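Play kitchen sets get a shared packing list at Brasine toy library

The Brasine toy library has changed how it lends out its play kitchen sets. From this Wednesday each set goes out with a fixed packing list, and each set is laid out on a white table and checked against that list when it comes back.

The library holds 12 kitchen sets under the Kukico label, its own name for mixed kits built from donated and purchased parts. Until now the sets were stored by type, with all the dishes in one drawer and all the play food in another. Borrowers picked what they wanted. The result was a stock that drifted: one family would take home four plates and no bowls, another a bag of fruit with nothing to put it in.

Abdelilah Ouazzani, who runs the lending desk, said the old system also made losses hard to trace. "A missing strawberry was just a missing strawberry," he said. "We could not say which loan it went out on, so we could not ask."

Under the new rules, a set is made up of dishes, play food and one larger piece. The dishes are a plate, a bowl and a mug. A colander is added where one is on hand. The play food is mostly fruit, picked for size and for how well it stands up to washing. Small parts go inside the bowl or the colander for transport.

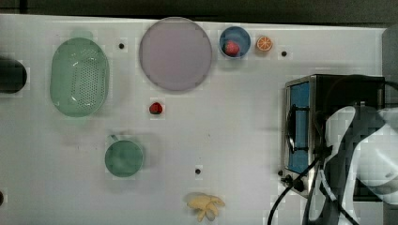 The check is done by eye and takes a few minutes per set. Dishes are turned over and the rims are felt for chips and sharp spots. Colanders get a second look, as the small holes trap crumbs and modeling clay. Any piece with a crack is pulled from the set and replaced from the spares shelf before the set is lent again.

Color does not have to match within a set. Ouazzani said the library tried matching sets last year and dropped the idea after a month, when a single broken mug could keep a full set off the shelf. Size is the only firm rule for dishes: the bowl must hold at least one piece of fruit, and the plate must lie flat.

Washing has changed as well. Hard plastic dishes are washed by machine on a short program. Play food is wiped by hand with mild soap, rinsed and left on a rack for 30 minutes, then turned and left again. Bunches of fruit, such as bananas, take longer to dry where the pieces join at the stem. Those are held back until the next day.

Larger pieces are handled apart from the rest. They are wiped with a damp cloth only, and doors and knobs are tested by hand. They do not go in the bag with the dishes. Borrowers carry them out in a separate box, which has its own tag and its own line on the loan card.
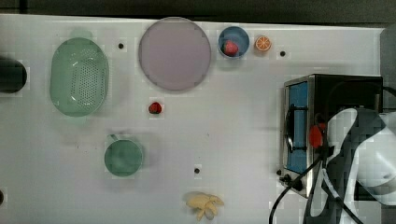

Plate, bowl, mug, colander and toy fruit on the white tabletop, with a compact toaster oven at right.

The loan card itself has been cut down to one side of paper. It lists each piece by plain name and color, with a box to tick on the way out and another on the way back. Borrowers are asked to do the first tick themselves at the desk. Loose items that turn up at home later can be dropped in the return slot at any time, with or without the card.

The library's stock count in November came to 1358 separate pieces across all toy types. Kitchen items made up almost a third of that figure, and they were also the group with the most parts listed as missing. Fruit was the most common loss, followed by mug lids, a part the library no longer stocks.

There is no fee for a lost piece of play food. A lost dish is charged at cost. Damage from normal play is not charged, and borrowers are asked to report it on the card so that the part can be swapped.

The loan period for kitchen sets stays at 2 weeks, with one renewal if no other family is waiting. Sets can be reserved at the desk or by phone during opening hours. Train sets and building blocks remain under the old system for now – they will be reviewed once the kitchen sets have been through a full round of loans.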